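Le Roux House – washroom and WC inspection checklist, with comments

Date of inspection: 2025-07-12
Inspected by: Krystyna Ziółkowski
Comments reviewed by: Palesa Rampersad
Areas covered: ground floor WC, first floor WCs, accessible WC, cleaning cupboard, plant cupboard
Previous inspection: June

Marking: OK = no action. A = action needed, see comment. N/A = does not apply. Anything marked A stays on the list until it has been looked at again by whoever does the next round.

1. Floors and access

1.1 Floor tiles sound, no lifted edges – OK
1.2 Grout complete – A
Comment: Grout missing along the threshold of the first floor WC nearest the stairs. A strip 18 cm long. Water from mopping will get under the tiles if it is left over the winter. Same colour grout is in the plant cupboard, top shelf, opened but still usable.

1.3 Door opens fully and closes on its own – A
Comment: The closer on the ground floor WC is too strong. A child or anyone with a stick would struggle with it. Adjust the closing speed first, then the latch. If it cannot be brought down far enough it needs a lighter closer.

1.4 Lock can be opened from outside in an emergency – OK
Comment: Tried with a coin on all doors. The one on the accessible WC is stiff but turns.

1.5 Threshold strips fixed down – OK
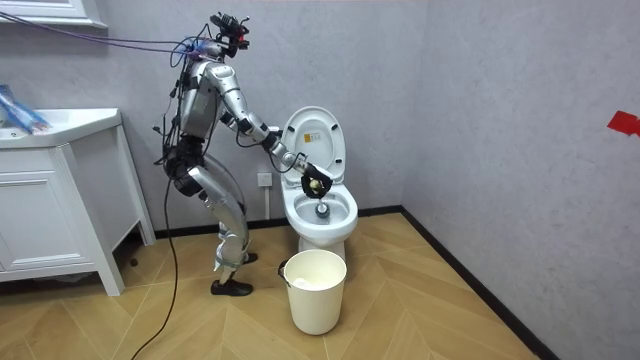

1.6 Wet floor sign available on each floor – A
Comment: Only one sign in the building, kept on the ground floor. In June it was agreed to buy a second and this has not been done. Carried forward.

1.7 Route to WC free of stored items – A
Comment: Folding chairs stacked in the first floor corridor again. The corridor is still passable but not for a wheelchair. Chairs to go back to the store after each hiring. Krystyna has asked for a line about this to be put in the hire form.

2. Water and plumbing

2.1 Cold water runs clear at all taps – OK
2.2 Hot water reaches the basin in reasonable time – A
Comment: Slow on the first floor. The pipe run is long and little used between hirings. Run every outlet up there weekly and write it in the log. The log had a gap of 11 days before this inspection. The gap matters more than the slow tap.

2.3 Mixer valves checked at basins – OK
Comment: The Leva valve in the accessible WC was serviced last time and holds steady. The other two are an older pattern with no label. Palesa to find out whether parts can still be had.

2.4 No leaks at isolation valves – OK
2.5 Waste pipes under basins dry to the touch – A
Comment: Slight weep at the trap under the left basin, first floor. Hand-tightened during the inspection. Put a paper towel under it and check the next day.

2.6 Cistern fills and shuts off – OK
Comment: Listened for a full minute after each flush. No running on.

2.7 Flush control works at first press – OK
2.8 Pan fixed firmly, no rocking – OK
2.9 Seat hinges tight – A
Comment: The seat in the accessible WC moves sideways. Tighten from below. A loose seat is a fall risk for anyone transferring from a chair, so please treat this one as urgent.
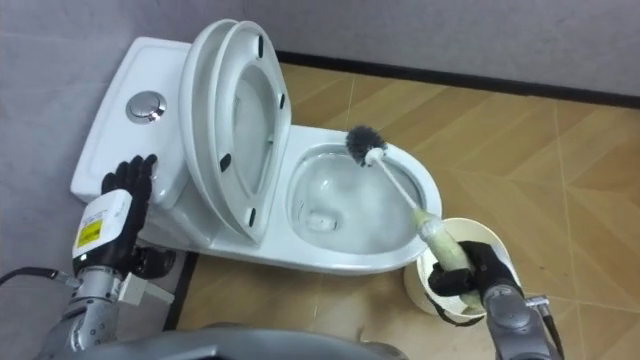 2.10 Overflow outlets clear – OK

2.11 Stop tap location marked – A
Comment: The label has come off the plant cupboard door. New hirers are told where it is but would not remember. A printed label with the words STOP TAP is enough. Put a second copy in the hirers' folder.

3. Ventilation, light and electrics

3.1 Extract fan runs – A
Comment: The Pano fan in the ground floor WC starts with the light but the run-on time is too short. It should carry on after the light goes off. There is an adjuster behind the cover. Isolate first. The grille also needs a wash.

3.2 Light fittings complete and covers in place – OK
3.3 Light comes on before the door has closed behind you – OK
Comment: Tested with the corridor light off as well, as it would be in the evening.

3.4 Pull cord within reach, cord clean – A
Comment: Cord in the accessible WC had been tied up out of the way. This is the emergency cord. It must hang nearly to the floor or a person who has fallen cannot reach it. Untied during the inspection. It was tied up in June as well. A card saying DO NOT TIE UP has been asked for.

3.5 Alarm sounds and can be reset – OK
Comment: The sounder can be heard in the hall with the doors shut. Nobody in the office heard it, so the office should not be counted on to answer.
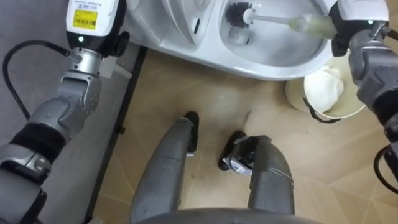
3.6 No portable heaters in use in washrooms – OK
3.7 Hand dryer secure on wall – A
Comment: One of the four fixings is missing on the first floor dryer. It still feels firm. Replace with the same size screw and a new plug.

4. Cleaning materials and method

4.1 Cleaning cupboard locked – A
Comment: Found unlocked, key in door. Key to be kept in the office key box.

4.2 Products in original containers with labels – A
Comment: One spray bottle had nothing written on it. Emptied and thrown away. The Clerkus descaler is to stay in its own bottle and must not be decanted.

4.3 Bleach and acid products stored on separate shelves – OK
Comment: Better than last time. Please keep it this way. Mixing the two gives off a harmful gas, and the washrooms are small.

4.4 Gloves available in more than one size – A
Comment: Large only. The last box of 100 is nearly finished, so order medium at the same time.

4.5 Colour coding followed for cloths and mops – OK
4.6 WC cleaned with seat and lid raised, underside of seat included – OK
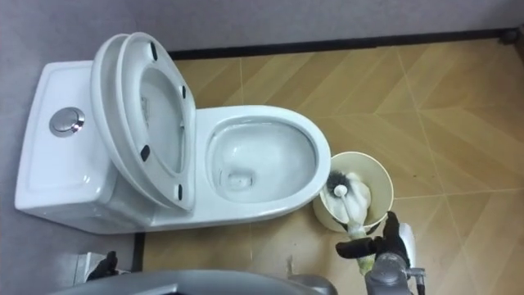 WC with seat and lid raised, flush button on top of the cistern.

4.7 Brush holders emptied and rinsed – A
Comment: Standing water in the first floor holder. Rinse and leave to drain upside down.

4.8 Cleaning record signed – A
Comment: 6 entries unsigned. Initials are fine, but there must be something in the box.

5. Carried forward

Second wet floor sign. Card for the emergency cord. Seat hinges in the accessible WC, to be done before the next hiring. Palesa has the order for gloves and will add the label for the stop tap. Krystyna will check the trap under the left basin and write the result next to 2.5.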